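Re: protecting the table while doing up old furniture

riviser_lane wrote:
Does anyone else cover the table before starting on a piece? I've a white thing with four round legs to see to, and my good table has suffered enough already, poor love. I've gone for black plastic sheeting this time, straight out of the packet.
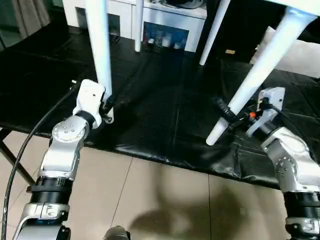
It does keep its fold lines, mind you, and I can't decide whether to leave it be or tape it down underneath.

Tudose22 wrote:
Leave it, I'd say! Mine from the market in Flikcombe had creases like a road map and they never bothered me one bit. Legs in the air, cup of tea, off you go.

pavadix wrote:
I'm afraid I disagree, lovely as you both are. Plastic is slippery, and I had a stool slide clean off mine in February (I still wince). An old blanket every time.

Tudose22 wrote:
But a blanket drinks up every drip, and then you've the blanket to wash as well!

riviser_lane wrote:
Blanket underneath, plastic on top, then? I've 8 clips in the drawer that might hold the lot together. Will try it after tea.

Contact us | © 2018 Riviser Home Forum | Back to top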